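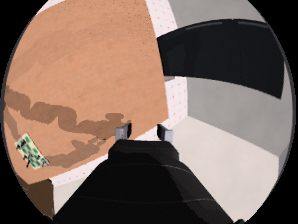 Tabletop and wall, round view, gripper at the bottom.

June, notebook, acting workshop, second half of the month

Started at 10 and I was already behind. The plan for today was the talk-to-the-room exercise, the one where each actor does a short speech about their own career as if a speakers bureau had booked them for a dinner. I've wanted to try it ever since Cokari asked us whether any of our people could do after-dinner work. Most of them have been performing since they were kids and they'll happily cry on cue in front of a camera, but put them at a lectern as themselves and they go stiff as a board!

Ifeanyi went first, bless him. He had 529 words written out and he read every one of them with his eyes down. Lovely voice, no contact with anybody. I asked him to put the pages on the chair and tell me the story about his first audition (the one where he sang the wrong song all the way through and they let him finish), and it was like a different man walked in. He used his hands. He left gaps. He even got the laugh in the middle, which never lands on paper.

So we cut the script down together, and what he has now is 203 words plus two stories he tells without notes. Ifeanyi, if you're reading this, please don't write the stories down. I know you want to.

Chukwuemeka had the opposite trouble. He doesn't prepare at all and he's funny enough to get away with it for a while, then he runs out of road and starts thanking people. We tried giving him just a first line and a last line, and he could do whatever he liked in between. First go was a mess. Second go he forgot the last line and thanked people. Third go was good, really good, and he came in a little under time too.

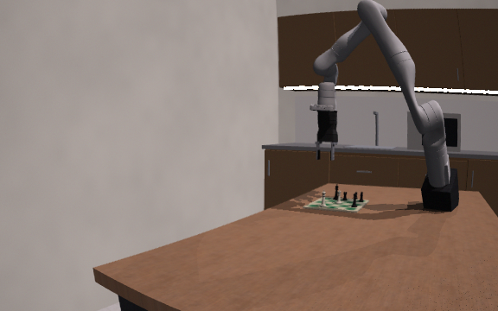 Microphone stuff

Handheld or stand? I keep going back and forth on this. With the stand they plant their feet, which I like, but half of them lean in and pop every P. With the handheld they wander. Chukwuemeka wandered clean behind the front row. For the Brerkside evening it will be a stand whether we like it or not, so I'm going to make everyone use one from next session and stop fiddling.

Note for whoever sets up: the tall stand has a slipping collar. Tighten it before they start, then again at the break. I put tape on it, don't trust the tape.

Bios

Went through the intro paragraphs after lunch. They are all the same paragraph! Everyone was "born to perform" and everyone is "one to watch." I read four of them out loud with the names taken off and the actors couldn't pick out their own. Homework is to rewrite it with one real job, one real place and one thing they got wrong. Ifeanyi's new one mentions the Rungrueang tour and the night he played two parts in the same scene, and I would book him off that alone.

I also want the age thing gone. Half of these open with how old they were when they started, and a host reading that aloud sounds like he's filling in a form. If it matters, it can go in the talk, where they can make something of it.
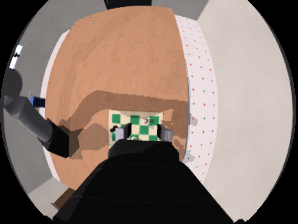 Same goes for lists of credits. Three titles at most, and the host has to be able to pronounce them. Gruselley sent over a sample intro that ran to 34 credits and I got nearly halfway before I lost my place and had to start over.

Questions from the floor: we ran out of time. Chukwuemeka wants to practice being asked about money and I said fine, I'll play the rude guest. Somebody else should play the one who makes a speech and never gets to the question, I'm no good at it, I always start laughing.

For next time:
Everyone on the stand mic, no exceptions
New bios, printed, one page
Ifeanyi to try opening with the audition story and moving the thank-yous to the end
Chukwuemeka to learn his last line — only the last line
Ask Cokari how long the slot is, I've heard two different answers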